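4.2 파지부 비교: 평행 링크형과 패드 교체형 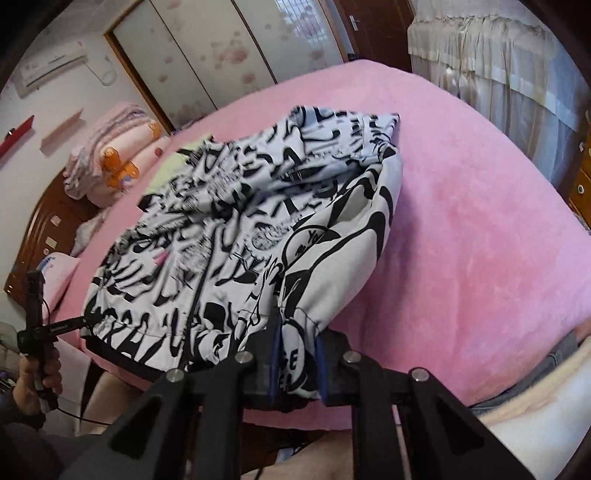
그림 4. 휴대형 그리퍼로 무늬 있는 지퍼 재킷의 소매 끝동을 집은 모습. 턱 안쪽에 파란 패드가 붙어 있다. 그리퍼 장착 카메라 시점.

의류 조작을 다룬 선행 연구는 대체로 그리퍼의 형상보다 정책 학습 쪽에 지면을 할애해 왔다. 데이터만 충분하면 파지부의 차이는 학습 과정에서 흡수된다는 전제가 깔려 있는데, 우리는 이 전제가 제대로 검증된 적이 있는지 의심스럽다. 본 절에서는 같은 작업자가 같은 방에서 두 종류의 휴대형 그리퍼를 번갈아 사용했을 때 무엇이 달라지는지를 살핀다. 미리 밝혀 두자면 결과는 우리가 과제 제안서에 적었던 것만큼 선명하지 않다.

비교 대상은 두 가지다. 첫째는 Varadano 링크형으로, 좌우 대칭인 두 턱이 두꺼운 검은색 링크로 구동되며 턱 안쪽 면에 파란 패드를 댄다(그림 4). 둘째는 같은 손잡이에 얇은 손가락을 단 Esta 핑거형이다. 두 장치의 손잡이와 카메라 위치는 동일하게 맞추었고, 방아쇠 스프링도 같은 것을 썼다. 다만 링크형 쪽이 앞이 무거워 손목에 걸리는 부담은 같다고 할 수 없다. 이 차이를 보정하려고 손잡이 끝에 추를 달아 보았으나 작업자들이 오히려 불편을 호소하여 본 실험에서는 제거하였다.

과제는 침대 위에 펼쳐진 상의를 양손으로 잡아 정리하는 것이다. 그림 4와 같이 한 손은 끝동을, 다른 손은 밑단 모서리를 맡는 배치를 기본으로 하였다. 실험대 대신 실제 침실을 택한 까닭은 단순하다. 단색 탁자 위에서 얻은 파지 성공률은 논문마다 높게 보고되지만, 그 수치가 푹신한 바닥에서 재현되었다는 보고를 우리는 거의 찾지 못했다. 털이 긴 담요는 옷감과 함께 집히기 쉽고, 누르는 힘을 흡수해 접촉 시점을 흐린다. 매트리스 가장자리로 옷자락이 늘어지면 모서리의 높이도 달라진다.

시연은 모두 535회 수집하였다. Jae-in Bang과 Kiran Rawat가 작업을 맡았고, 판정은 수집에 참여하지 않은 Mal-soon Lim이 영상만 보고 내렸다. 판정 기준은 세 번 고쳤다. 초기 기준은 “옷감이 턱 사이에 있으면 성공”이었는데, 이렇게 하면 담요까지 함께 물린 경우가 성공으로 분류된다. 최종 기준은 목표 부위만 잡혔는가, 들어 올리는 동안 빠지지 않았는가의 두 항목으로 나누었으며, 하나라도 어긋나면 실패로 처리하였다. 기준을 바꿀 때마다 앞선 판정을 전부 다시 하였으므로 서로 다른 기준이 섞인 자료는 없다.

링크형은 두꺼운 끝동이나 밴드 처리된 밑단에서 안정적이었다. 패드가 넓게 닿는 만큼 주름이 여러 겹 모여도 한꺼번에 눌러 잡을 수 있었다. 반면 옷감이 한 겹으로 납작하게 깔린 부위에서는 턱 끝이 담요를 먼저 눌렀고, 작업자가 손목을 비틀어 옷감을 긁어모으는 동작이 자주 나타났다. 핑거형은 정반대의 경향을 보였다. 얇은 모서리는 쉽게 집었지만 두꺼운 부위를 들면 손가락 사이에서 옷감이 돌아갔다. 여기까지는 누구나 예상할 만한 내용이고, 솔직한 독자라면 굳이 실험이 필요했느냐고 물을 것이다.

문제는 작업자의 보상 동작이다. Rawat는 링크형을 쓸 때 끝동을 먼저 모은 뒤 집는 습관을 금세 들였고, Bang은 끝까지 옆에서 비스듬히 접근하는 쪽을 고집했다. 두 사람의 성공률 차이는 같은 사람이 두 그리퍼를 썼을 때의 차이보다 컸다. 그렇다면 우리가 측정한 것이 그리퍼의 성능인지 손에 익은 정도인지 구분하기 어렵다. 작업 순서를 무작위로 섞었으나, 작업자가 2명뿐인 설계에서 이 조치가 얼마나 의미 있는지는 장담할 수 없다. 공동 저자 Jianguo Qin은 숙련 효과를 회귀항으로 넣어 분리하자고 제안하였다. 추정해 본 결과 계수의 부호가 초기값을 어디에 두느냐에 따라 뒤집혀, 본문에는 싣지 않는다.

시각 정보의 측면도 짚어 둘 필요가 있다. 링크형은 턱과 링크가 화면 아래쪽에서 솟아올라 파지 지점 주변을 상당 부분 차지한다. 그림 4에서도 끝동의 글자는 주름과 턱에 가려 일부만 읽힌다. 사람은 소매의 흐름을 보고 끝동의 위치를 짐작하지만, 같은 화면을 입력으로 받는 정책이 그러리라는 보장은 없다. 흰 바탕에 검은 붓 자국 같은 무늬가 불규칙하게 들어간 옷은 특히 까다롭다. 무늬의 경계와 주름의 경계가 뒤섞이고, 검은 밑단 밴드는 검은 장치와 명암이 비슷하다. 우리가 쓴 분할 모델은 이 밴드를 그리퍼의 일부로 분류하는 오류를 되풀이하였다. 패드를 파란색으로 한 것이 턱 위치 추정에 도움이 된다는 주장도 있으나, 패드 색만 바꾼 대조 실험 없이는 받아들이기 어렵다.

학습 단계에서는 그리퍼별로 정책을 따로 훈련한 뒤 각각 100회의 시험 파지를 수행하였다. 목표 부위를 끝동으로 한정하면 링크형이 앞섰고, 밑단 모서리로 한정하면 그 차이가 사라졌다. 시험용 의류는 4벌로, 이 가운데 한 벌을 제외하는 것만으로 순위가 바뀌었다. 이런 결과를 두고 어느 한쪽이 우수하다고 쓰는 것은 무리다. 그럼에도 제조사인 Fleloswood의 안내 자료처럼 링크형을 ‘의류 전반에 적합’하다고 소개하는 문구가 유통되고 있으며, 우리 자료는 적어도 그 ‘전반’이라는 말을 뒷받침하지 않는다.

심사 과정에서 Evanthia Stamatopoulos는 파지 실패의 상당수가 그리퍼가 아니라 양손의 시간차에서 비롯될 수 있다고 지적하였다. 타당한 지적이다. 한 손이 밑단을 누르기 전에 다른 손이 끝동을 당기면 옷 전체가 끌려가고, 이때의 실패는 현재의 기준으로는 끝동을 잡은 쪽 장치에 귀속된다. 두 손잡이의 기록을 동기화하여 다시 분류하는 작업을 시작했지만, 초기에 수집한 시연은 시계 오차가 커서 복원이 어렵다. 해당 시연을 빼고 계산한 값은 부록의 표에 따로 실었다. 본문의 값과 경향은 같으나 신뢰구간이 넓어져 두 장치의 구간이 겹친다.

패드의 마모 역시 통제하지 못한 변수다. 수집 기간 중 패드를 한 차례 교체하였는데, 교체 시점을 기록한 것은 링크형뿐이다. 섬유 보풀이 패드에 쌓이면 마찰이 줄어든다는 것이 작업자들의 공통된 의견이었으나 마찰계수를 측정하지는 않았다. 후속 실험에서는 일정한 횟수마다 표준 천 조각을 집어 당기는 점검 절차를 넣고, 작업자 수를 늘리며, 단색 의류와 무늬 의류를 짝지어 배치할 예정이다. 4.3절에서는 두 장치의 자료를 합쳐 훈련한 정책을 다루되, 위의 한계가 그대로 이어진다는 점을 전제로 한다.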